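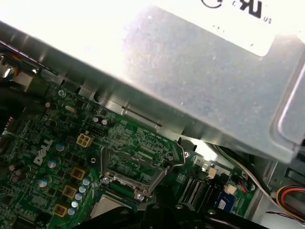

Exposure lock is the most boring setting in a wrist camera driver, and this tutorial is mostly about it. Leave it on auto and your screw detector will work beautifully until the arm drifts near something shiny, at which point every confidence score drops and you spend an afternoon retraining a model that was fine. The shroud over this Dell board is a good example of something shiny: its surface goes nearly white towards the top, while the gripper at the bottom is close to black, and the bits we care about (the silver screws by the CPU socket) have to live somewhere in between.

What follows is how we set up the close-range detector at Surkulthorpe. It assumes you have the Vestari planner running and a wrist camera that publishes frames. If the camera doesn't publish frames, that is a different page, and a longer one.

Step 1. Fix the exposure

Park the arm over the board at working height. Open the driver settings, turn auto exposure off, then turn auto gain off as well. They are on separate tabs, for reasons known only to the driver's author. Start at an exposure value of 400 and bring it down until the screw heads show their cross slots. The shroud may still blow out. Let it.

Save the profile under a name you'll recognise. We have one called "final" and one called "final2", and the second is older.

Step 2. Mask the gripper

The gripper sits in the same part of every picture, so give it a fixed mask. Close the fingers, save a frame, draw round the dark area and pad the outline by 5 pixels. Open the fingers and do it again. The mask node switches between the two using the finger position.

Skip this and the detector will find fasteners on the gripper itself, quite correctly, and the planner will try to go and undo them. Dae-han Cha has a recording of this which he shows to new starters.

Step 3. Set the confidence threshold

Our training set is 2815 labelled crops, a good many of them things that look like screws and aren't. Capacitors with silver tops are the worst. Seen from straight above they are round, bright and about as cross-shaped as a screw has any right to be. Crystal cans cause less trouble, being oval.

Set the threshold in detector.yaml:

min_confidence: 0.84
min_views: 3

We think of it as 84 per cent, but the file wants a fraction. Type 84 and it will accept it without complaint and detect nothing ever again. The second line asks for the same screw from three arm poses before it counts. Capacitors stand proud of the board, so their tops shift between views and the match fails.

Step 4. Tell the planner about overhangs

The depth estimate is poor on bare metal, and the planner treats missing depth as free space. It is an optimist. Add a keep-out box for any shroud or drive cage before you allow a single move, and make it bigger than looks sensible. Loose cables want a box too, though Miroslava Tkachuk prefers to set a slow zone there and stop on contact force. Both work. Hers is quicker to set up, mine scratches less.

Step 5. Dry run

Run the whole routine with the driver bit off and approach height raised:

vestari run unscrew_board --dry --lift 40

Watch the overlay while it goes. Each target should keep the same number from start to finish. If the numbers swap when the arm tilts, go back to step 1 and check that auto gain really is off – it switches itself back on after a firmware update.

Notes on the old Acharya configs: they load, but min_views is ignored, so convert them first with the script in the tools folder. The Trondska branch has a newer mask editor with an undo button. I'd wait until August, when it should also have a save button.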